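Demonstration 437 went wrong because Chantal laughed. The gripper shook, the lint brush slid sideways, and Jericho, watching the numbers crawl past on his laptop, laughed too.

"Keep it," he said. "Mamero should know what a laugh feels like!"

Mamero was the arm, bolted to a bench across town at Canden, and it had never tidied a table in its life. Chantal was teaching it. She held the gripper in her own hand, squeezed, lifted, carried, let go - and every squeeze went into the pile of lessons it would learn from. They wanted 1000 by March.

"Again," she said, and she meant it happily. She loved this part, the second when the fingers closed and the thing between them stopped being loose and became hers to move. 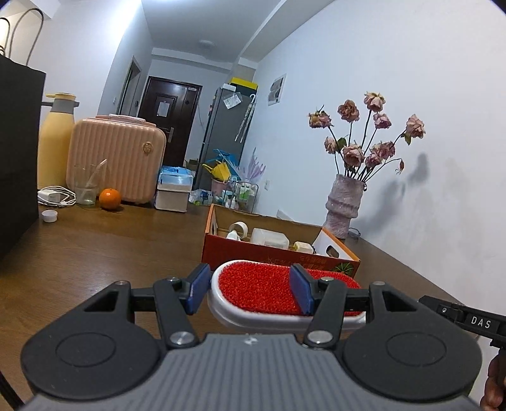 She had started out much too fast, like someone clearing up before guests. Jericho had played the early runs back to her and she'd seen it right away: no pause, no second look, nothing a beginner could follow. So now she slowed down over the box. She let her wrist think. She went in a little crooked on purpose and fixed it, so Mamero would learn the fixing as well.

"You're talking to it," Jericho said.

"I am not."

"You said 'gently, gently.' It can't hear you, Chantal."

"My hand can," she said, and lowered the brush - gently, gently - and opened the fingers.

Jericho typed 438 and grinned at her over the screen. She was already reaching for the next one.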